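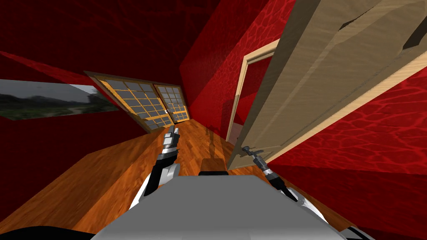

WITHAM COMMUNITY HALL TO REOPEN IN NOVEMBER WITH A WINTER'S WORTH OF MUSIC

The Witham Hall Society is delighted to invite neighbours, old friends and anyone who has ever danced a polka under our roof to the reopening of the hall this November, after a long (and occasionally dusty) renovation.

The first evening belongs to the Skorkum Fiddle Orchestra, who have been rehearsing in a church basement down the road and have been awfully good sports about it. Doors open at 6:30 p.m., with tea, coffee and butter tarts beforehand.

The work was made possible by 1,549 individual donors, many of whom gave in memory of a parent or grandparent who was married at the hall. "I opened every one of those envelopes at my kitchen table, and I'll admit I had to stop for a cry more than once," said Marjorie Lockwood, president of the society. "People have such a fondness for the old place, and we wanted to do right by them."

Programming director Sofia Kouris has put together a season running through to spring, including two family matinees and a storytelling night — bring a cushion, if you like.

The hall seats 400. Tickets are on sale now at Triantafyllou Bakery and at the hall office, and children under five are admitted free.

Media contact: Sofia Kouris, Witham Hall Society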